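第7章 没有隔墙的屋子

本章内容
7.1 落脚点与停放点
7.2 地面也是一种收纳(可惜)
7.3 台面的引力
7.4 线、插线板和人的脚
7.5 给大屋子画区

学完本章,你应当能够分辨一件东西是“放在那里”还是“落在那里”;能够为一间没有隔墙的大屋子画出分区草图;能够在不购买任何收纳箱的前提下完成第一轮整理。最后一项往年的学生普遍认为最难,有人在第一节课下课前就已经下了单。

开篇案例:搬进Tellari的那一年

Ehsan Zamani在Tellari租下一间旧仓库的时候,签合同那天最高兴的一句话是:“终于放得下了。”仓库的面积是277平方米,此前他一家人住的公寓大概连它的零头都够不上。公寓里的每件家具都有固定位置,因为换个位置门就打不开。餐桌收起来才能拉开沙发床,沙发床收起来才能进厨房,全家人对此早已熟练,像在船上生活。

搬家用了一个上午。工人问东西放哪儿,Zamani的回答是“先放那儿”,手往屋子中间一挥。到中午,所有东西都在“那儿”了。

来年2月,Zamani请本书作者之一上门看看。他的原话是东西太多。我们花了一个下午登记,结论让他有些失望:搬家之后他几乎没添过东西,装得下一套公寓的家当,如今占满了一间仓库。书架离沙发很远,落地灯离书架和沙发都很远,看书的人于是坐在厨房的凳子上看书,凳子旁边的地上慢慢长出一摞书。熨衣板一直支着,它在公寓里每次用完必须收起来,在仓库里没有任何人或任何墙对它提出这个要求。

Zamani问要不要买架子。我们请他先别买。他当时已经买了一组Tagle牌的层架,还没拆封,立在门边,上面搭着他的外套。这组层架后来在第三次登记里才得到组装,我们会在7.5节再见到它,届时它的表现好一些。

小房间管人,大房间放任人。在小房间里,墙替你做了大部分决定,你只负责抱怨。拆掉墙以后,这些决定一个不少地落回到你头上,而你通常正忙着别的事。本章讲的就是怎样把墙曾经做过的工作重新分配出去。

先看一间屋子

读下面的内容之前,请先花一点时间看图7-1,别急着评判。初学者看到一间大屋子,总是先看见“乱”,然后就什么也看不见了。“乱”是个结论,登记表上没有这一栏。请试着只看每样东西挨着谁、靠着什么、离墙多远。
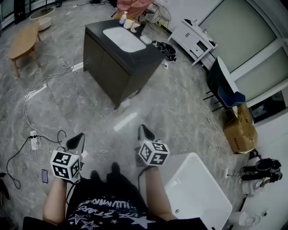
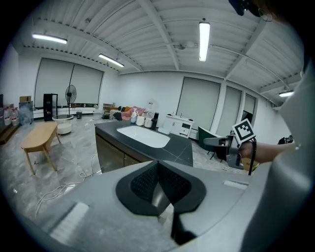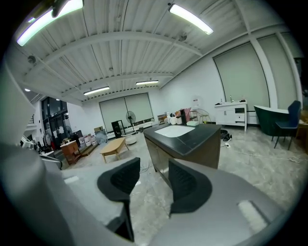
图7-1 同一间大屋子里的三个视角。带水盆的深色柜子见第一幅和第三幅,顶棚与窗帘的全貌以第二幅较为清楚。

7.1 落脚点与停放点

我们把一件东西长期待着并且说得出理由的位置叫作停放点,把它因为手松开了而待着的位置叫作落脚点。两者在外观上可以完全一样。一把椅子放在窗边,可能是有人喜欢在那里坐着晒太阳,也可能是上次拖地时挪过去的,而那次拖地已经是很久以前的事了。

区分的办法很简单,问一句“为什么在这儿”。停放点的答案里总有一个动词:在这儿换鞋,在这儿洗手,在这儿接电话。落脚点的答案则以“本来”开头:本来打算搬到楼上的,本来要还给我妹妹的。凡是听到“本来”,就可以在登记表上画一个圈了。

用这个办法看图7-1第一幅里的深色柜子。它立在地面中间,四面都可以走人,台面是黑的,嵌着一只白色长方形水盆,台面上有一只白色按压瓶、两只白杯子和一只小皂碟。单看台面,它的理由相当充分,瓶子和皂碟都待在洗手的人伸手够得着的地方。再看它后面,一块粉色的布搭在椅子上,椅子旁边立着一个白色的金属丝架子。布是擦手用的,还是晾着的,还是上个季节留下的?照片回答不了,登记的时候也不要替它回答。请写“粉色布,搭在椅子上”,然后去问住在那里的人。

学生常犯的错误是写成“毛巾,放错位置”。这一行里有两处猜测,一处是名称,一处是罪名。

再看同一间屋子靠右墙的一侧。第一幅和第三幅里都有一个白色柜子,带抽屉,顶上有个龙头模样的东西,背后是大片的窗。第一幅里,窗前有一把蓝色坐垫的深色椅子,椅子下方是一只敞着口的纸箱。于是沿着同一面墙,我们得到一个柜子、一把椅子和一只箱子,排在一起倒也和气。问题是它们属于三种不同的活动:洗、坐、装。挨着放并没有错,可要是有人想在椅子上坐下来,脚就得先跟箱子商量。

墙边是大屋子里最抢手的地段。搬进来的东西会自动向墙靠拢,这是人的习惯,靠着墙的东西看上去像已经安顿好了。我们在登记中把这种现象记作“贴边”。贴边的东西最容易躲过整理,它们不挡路,不碰脚,态度安静,一住就是几年。

第三幅的远处有一个很典型的贴边:左后方靠墙的地上沿墙排着一摞白色和粉色的盒子,旁边是一只纸箱和一个透明塑料袋。盒子里装着什么,本书无从知晓。按我们的经验,主人对这类盒子有两种态度,一种是能逐个报出内容,另一种是说“都是有用的”。请按前一种登记。遇到后一种,留出30分钟,陪他一起打开。

再往左,靠近通往室外的玻璃门,门前的地上也聚着一些杂物,其中有一台白色风扇。屋子中段另有一台黑色的落地扇,立在黑色音箱旁边。两台风扇各守一方,这在大屋子里很常见,也未必需要纠正:空间一大,一台风扇的影响力是有限的。需要问的是门边那一台。门口是所有“本来要拿出去”的东西的集合地,一件物品到了门口还没出门,多半就是打算长住了。

7.2 地面也是一种收纳(可惜)

任何一件家具都有承重和容量,唯独地面没有说明书。它足够结实,又永远在手边,弯一下腰就能用上。于是在全部收纳用具里,地面的使用率常年第一,远远超过你花钱买的任何一种。

Leena Hirvonen多年来在Wevska整理讲习班授课,她要求学员进门以后先不看柜子,先蹲下来。蹲下以后看到的屋子是另一间。站着的时候你看见沙发、桌子和窗帘,蹲着的时候你看见桌子腿、插线板、鞋,还有去年找过的那支笔。她的学员都带护膝,开课通知里写得很清楚,每期仍有人忘。

把这一课用在图7-1上。第一幅的地面是亮面的灰色大理石纹砖,这种地砖有个好处:什么东西落在上面都很显眼。柜子右边有一双黑色的凉鞋,左侧有一张浅色木头的椭圆形茶几,茶几腿往下收细,地上的白色电线从左边一路缠绕着通向柜子,也通向一只白色插线板。插线板边上躺着一部手机,屏幕朝上,亮着紫色。

手机在地上这件事,值得停下来想一想。一般人不会把手机放在地上,它比大多数人的钱包还贵,放到桌上前还要先擦桌子。可是只要插座在地上,附近又没有一个高度合适的台面,手机就会下来迁就插座。所以凡是在地上看到手机、平板、充电的剃须刀,登记时请多记一行:离它最近的台面在哪里,有多远。地上的东西往往是在替一张不存在的小桌子值班。

鞋的道理相近。第三幅里柜子右边的地上也有一双黑鞋。鞋停在哪里,脱鞋这个动作就发生在哪里,跟鞋柜摆在哪里没什么关系。我们见过花大价钱定做的玄关鞋柜,里面整齐地放着灯泡、雨伞和三本相册,鞋则全部在沙发前面。与其教育全家人走回玄关脱鞋,不如去沙发旁边放一只浅筐。这个建议听起来像投降,执行起来效果很好。

地面登记时按下面的次序走,不要跳着来:

先记不动的,也就是家具的脚和固定在墙上的东西。
再记连着线的,把线的两头都找到,找不到头的也要写明找不到。
然后记单独待着的,比如鞋、手机、小盒子。
最后记成堆的。成堆的东西放在最后,是因为你一旦开始翻它,这一天就结束了。

登记过程中请勿动手收拾。这条规定每年都有学生违反,违反的人还总以为自己在帮忙。东西一挪开,它原来的位置就成了传说,而那个位置正是你来这里要看的。

关于走道

大屋子很少有人量走道,大家都觉得走道当然是够的。请还是量一下。本书以80厘米作为主要走道的净宽,课堂作业也按这个数来批改。所谓净宽,是指扣除椅子被拉出来、抽屉被打开、门被推开之后剩下的宽度。Zamani家的仓库最窄处在一张Grorkano产的餐桌和墙之间,椅子推进去时人能昂首走过,椅子一拉开,就得侧身,端着汤时还得屏气。一间277平方米的屋子里要侧着身子走路,他本人觉得十分荒谬,不过餐桌是他自己摆的。

画走道时请从门开始,画到人一天里去得最多的那几个地方。以图7-1的屋子来说,第三幅左侧的玻璃门可以作为一个起点,带水盆的深色柜子可以作为一个终点,右侧的深绿色绒面扶手椅可以作为另一个。线画好以后,看它从什么东西上面跨过去。跨过电线的地方打一个叉,绕开茶几的地方画一段弧。初学者喜欢把线画直,仿佛家具会自觉让开。

抬头看一眼

蹲了这么久,也该站起来看看上面。整理的书很少谈顶棚,因为顶棚上通常没有杂物,作者们也就没有话说。可是在没有隔墙的屋子里,顶棚能告诉你很多分区的线索。图7-1第二幅里,白色压型金属板的顶棚上有斜着穿过的白色横梁,亮着日光灯管,有长有短,位置有远有近。人总是趋向灯光下面做事,灯在哪里,哪里就容易成为一个区。画草图时先把灯的位置描上去,再描横梁,最后才画家具,你会发现有些家具其实一直待在两盏灯之间,白天尚可,晚上就成了摸黑办事。

窗也是一样。第二幅里窗上都挂着浅色的卷帘,右边墙上的三扇并排而立,中间以白色的柱子隔开。柱子在大屋子里是很宝贵的,它是墙留下来的遗产,可以当作区与区之间的界桩。与其买一扇屏风,不如先看看已有的柱子能分出什么来。屏风的下场我们都知道,三个月后它会变成一个挂衣服的地方。

课前准备

上课时请携带卷尺、方格纸、铅笔和橡皮。橡皮请带大的。草图一律用方格纸,一格代表多长由你自己定,但定了以后不能中途更改,每年都有几张图的左半边比右半边富裕得多。

各人请选一间自己进得去的大屋子作为本章的练习场地,车库、店面、教室都可以,有人用过父母家的客厅,并因此与父母进行了坦诚的交流。选定以后按7.2节的次序完成地面登记,先不要收拾。登记表见书后附录,页边留出的空白供主人说“本来”的时候使用。

7.3 台面的引力

把一个空的平面放在齐腰的高度,过一晚上再来看,上面就会有一把钥匙。这把钥匙是第一个居民。第二天来的是一张收据,然后是一只杯子,再往后的发展读者可以在自己家里观察到。

台面吸引东西的能力取决于三件事:它有多高,它离人常走的路有多近,以及上面是不是已经有东西了。其中最后一件影响最大。一张干净的桌子会让人犹豫一下,一张放了半桌东西的桌子则毫无门槛。带水盆的台面情况略有不同,水盆占去了当中最好的地段,来客只好沿着边缘落座,瓶子、杯子、皂碟都是如此,它们之中又以杯子流动性最强,登记时要注明时刻。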